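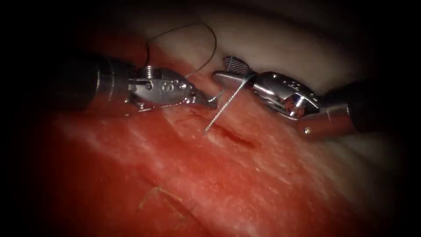
Girdale Technical College - Surgical Robotics Club

Visit report, Husomico training lab, March

Thirteen members attended. The session ran from 9:30 a.m. and covered suturing on tissue with two instruments.

Each pair had seven minutes at the console. The task was to pass the needle between the jaws and place a stitch at a short incision. Most time went to thread handling - the loop has to stay clear of the wrists while the needle is regrasped.

Lab staff also showed Trumon, their software for logging tool paths. It holds more than 400 trials. We received two sample logs for our own project, Ji, which scores needle angle at entry. Import into Ji still fails on the time column.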